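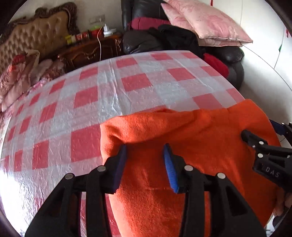

Hand-held gripper work in homes - site safety and good practice checklist
Form 33, cloth handling tasks
Filled in by: Hanyu Shi
Checked by: Zhenhua Long
Date: Mar 28, 2018
Site: Rusberg, private flat, bedroom
Tool set: Hustow pair, left and right

Mark each item Yes, No or N/A. A No needs a comment and a name against it. Items marked with a star stop the work until they are put right.

1. Before the tools come out of the case

1.1 Householder has read and signed the consent sheet. *
Yes. Signed copy is with the Cistora office.

1.2 Householder knows which rooms will be recorded and has been asked to put away letters, bank papers and family photographs.
Yes. Asked again on arrival.

1.3 Floor clear where the operator will stand and step back. *
Yes, after one change. A pair of slippers was moved to the hall.

1.4 Mains leads kept off the walking route.
Yes. The charger on the nightstand has a thin white cable that hangs down. It belongs to the household and we left it plugged in. Operator told to keep the grippers away from that side. Comment from ZL: next time ask the householder if it can be unplugged, and write down the answer.

1.5 Drinks, medicines and small bottles out of reach of the work.
No. There are small items on top of the nightstand. They are outside the work area but I would still prefer them in a drawer. HS to raise with the householder before the second session.

1.6 Children and pets out of the room. *
Yes. Door shut.

2. Tool condition

2.1 Pivot pins seated, none standing proud.
Yes, both tools. Checked by eye and by thumb with the jaws open.

2.2 Grip pads fixed down, no lifting at the tip.
Yes. Replace the pad if a fingernail goes under the edge. Do not glue it on site.

2.3 Jaws open and close without catching.
Yes. The right tool felt stiff on the first few closes, then went free. Noted in the tool log so that Jiang can look at the linkage when the set goes back.

2.4 No sharp edges on the slotted plates. *
Yes. Please run a scrap of felt along the plates, not a bare finger. The old version of this form said to use a finger and that was wrong.

2.5 Close count since last service is under the limit.
No. The log shows 1269 and the service is due at 1000. ZL has allowed the tools to be used today on soft goods only. They must be serviced before any work with hard or heavy objects.

3. Work surface and cloth

3.1 Surface is steady when leaned on. *
Yes for the table. N/A for the bed, see 3.4.

3.2 Surface covering lies flat enough not to be picked up by mistake.
No. The checked plastic cover on the table has a long crease and a lot of small wrinkles. Both fingertips can catch it if the operator closes low. Smooth it by hand before each run. Do not tape it to furniture that belongs to the household.

3.3 Glare on the surface noted.
Yes. There is a strong patch of it on the plastic towards one edge of the table. Work away from the patch where possible. Curtains stay as the householder has them unless they agree to a change.

3.4 If working over a bed, bedding is the householder's choice and has been agreed.
Yes. Agreed by word of mouth and added to the consent sheet.

3.5 Cloth is clean, with no pins, labels or loose threads.
Yes. Orange cloth from our own stock. Shake it out and feel along the edges before use.

3.6 Only the practice cloth is between the jaws when they close.
Yes on the closes I watched. Look at the fold before pulling. If a corner of the sheet has come up with it, open the jaws, lay both down and start again.

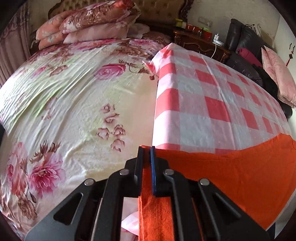
4. Operator

4.1 Free hand is kept off the linkage while the jaws are moving. *
Yes. One reminder given.

4.2 When two tools are in use, they do not cross over each other.
Yes. If the cloth has to pass from one tool to the other, bring the tools together from either side and let go with the first only when the second has closed.

4.3 Sleeves, rings and lanyards dealt with.
Yes. Lanyard taken off and put in the case.

4.4 Break taken after every 100 closes, or sooner if the wrist is sore.
No. The first break came late. The operator said the wrist was fine, but the rule does not depend on that. HS to keep the count from now on.

5. Leaving the site

5.1 Bedding, cushions and table cover put back as found.
To be signed at the end of the day.

5.2 Tools wiped, jaws closed, case locked.
To be signed at the end of the day.

5.3 Householder shown how to withdraw consent later.
Yes. Done at the start, with the printed card.

Result: work may go on, soft goods only. Open items are 1.5, 2.5, 3.2 and 4.4.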